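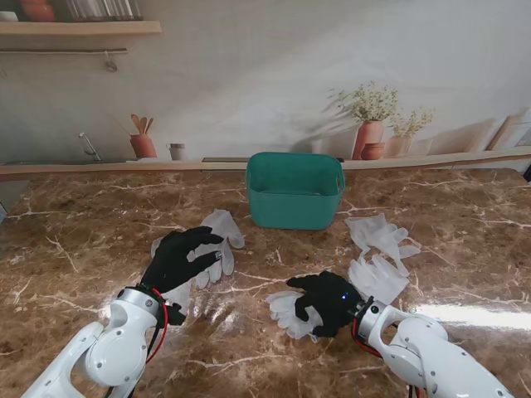
Disposable gloves and a basket on the marble counter.

Changes to Glove Supply and Waste Collection at the Stotby Center

The Stotby Center will introduce a revised arrangement for disposable gloves and other single-use items in its shared kitchens, cleaning stations and craft rooms. The arrangement was approved at the September meeting of the management board and replaces the guidance issued to member groups when the center reopened. All groups that hold a room agreement are asked to read this notice and to pass it to their session leaders.

Under the previous arrangement, each group bought its own gloves and was repaid at the end of the quarter. Prices rose sharply over the spring and summer, and several smaller groups reported that they could not carry the cost until repayment was made. Some were unable to find a supplier at all. The center has therefore entered into a single supply agreement with Bostis, under which gloves will be delivered to the main office and issued to groups without charge. Each box contains 100 gloves. Boxes are available in small, medium and large, and groups should state the sizes they need when they place a request.

Requests must reach the office by noon on the Thursday before the week in which the gloves are to be used. The form is kept at the front desk and may also be returned by e-mail. Groups meeting more than once a week may submit one form to cover all of their sessions. Unopened boxes should be returned to the office and will be credited to the group's next request.

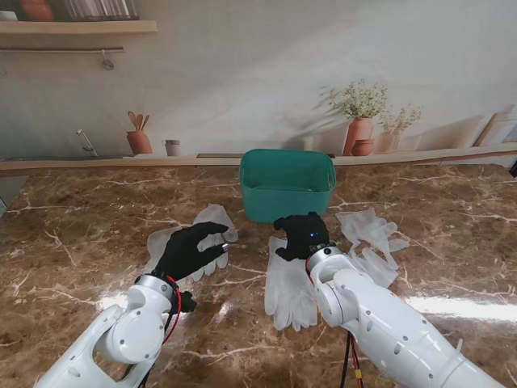
The supply agreement covers nitrile and vinyl gloves only. Latex gloves will no longer be permitted in any part of the building, including rooms rented by outside parties for private functions. Two member groups have asked that the restriction be extended to balloons and elastic bands. The board has noted the request and will consult all groups before reaching a decision.

Waste collection will also change. Used gloves have until now been placed in general waste, and a small quantity has been found each week in the mixed recycling. When this happens the contractor is entitled to reject the whole load, and the center was charged for nine rejected loads in the last financial year. Gloves do not belong in mixed recycling under any circumstances. Lidded bins marked for single-use items will be installed in the ground floor kitchen, the upper kitchen and both craft rooms. The bins will be emptied by Tandent on Mondays and Fridays. Session leaders are not required to empty them, but should tell the office if a bin is full before collection is due.

Groups that prepare food are reminded that gloves do not take the place of hand washing. Hands must be washed before gloves are put on and again after they are removed, and a new pair must be used when moving from raw to cooked food. Gloves that have been used for cleaning must not be worn for any other purpose. These rules appear in section four of the kitchen agreement, which every session leader has signed.

Members replied in good numbers to the consultation held before these changes were drawn up. The office received 392 completed forms, of which 164 contained written comments. The most frequent request was for reusable gloves at the cleaning stations — a suggestion the board has accepted for floor and window cleaning. Reusable pairs will be provided in the cleaning cupboards on both floors and should be rinsed and hung up after use. A number of members also asked for better hand cream at the sinks. The office is looking into the cost.
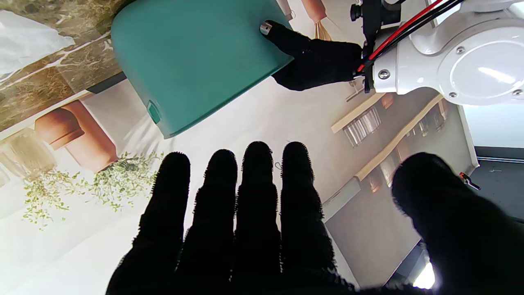 A closer view, with a teal-green plastic item behind.

The Mahmoudi Room will remain closed while its sink and drain are replaced. Groups that normally meet there have been offered space in the upper kitchen or the east craft room, and their glove requests will be delivered to the temporary room unless the office is told otherwise. Storage cabinets in the Mahmoudi Room cannot be reached during the work. Any group that still has equipment inside should contact the office to arrange access.

Claims for gloves bought under the previous arrangement will be accepted with a dated receipt until Tuesday, December 22, 2020. Claims received after that date cannot be paid. Receipts may be left in the box at the front desk, in an envelope marked with the name of the group and the room in which it meets.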